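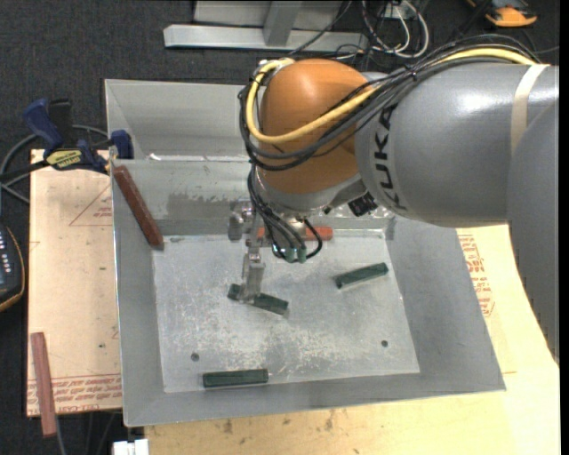 Reprise de l'étalonnage de la balance de cuisine

J'avais laissé le sujet de côté au printemps, faute de masses de référence correctes. Charito Saludo m'a prêté son coffret en laiton, ce qui permet de reprendre les mesures sur la Jikar, modèle à plateau verre, portée 2000 g, résolution affichée 1 g.

Protocole : balance posée sur le plan de travail en granit, niveau vérifié à la bulle, mise sous tension dix minutes avant la première pesée. Chaque masse est posée au centre, lue après stabilisation, retirée, puis on attend le retour à zéro. Je monte jusqu'à la pleine échelle et je redescends par les mêmes paliers pour faire apparaître l'hystérésis.

Résultats. Jusqu'à 500 g, aucun écart lisible. Au-delà, la balance sous-estime, de façon à peu près linéaire : 2 g manquants à pleine échelle. À la descente, les valeurs sont identiques, sauf au palier de 1000 g où l'affichage hésite entre deux unités. Rien de gênant pour du pain.

Le chargement excentré est plus intéressant. Avec une masse de 1000 g dans l'angle avant gauche, l'écart double par rapport au centre. Les trois autres angles se tiennent. Je soupçonne le patin correspondant, légèrement tassé – à confirmer en permutant les patins.

Pour les petites quantités, il faut rappeler que beaucoup de balances de ce type verrouillent le zéro : une variation lente, proche de la résolution, est absorbée par la correction automatique. Verser du sel grain par grain donne donc n'importe quoi. La parade consiste à poser d'abord une tare de quelques dizaines de grammes sans appuyer sur le bouton, puis à travailler par différence.

Vérification pratique avec un bocal Mellura vide, pesé 434 g au centre, cinq fois de suite, sans variation. Le même bocal passé sur la balance de Rodel Magbanua donne 435 g. Les deux appareils restent compatibles à la résolution près, et je ne chercherai pas plus loin.

Côté alimentation, des piles neuves et des piles en fin de vie donnent les mêmes lectures jusqu'à l'allumage du témoin. Ensuite l'affichage dérive vers le bas, je les change donc dès que le témoin apparaît.

Reste à faire : la permutation des patins et une série à température plus basse, dans le cellier. Le coffret repart chez Charito à la fin du mois.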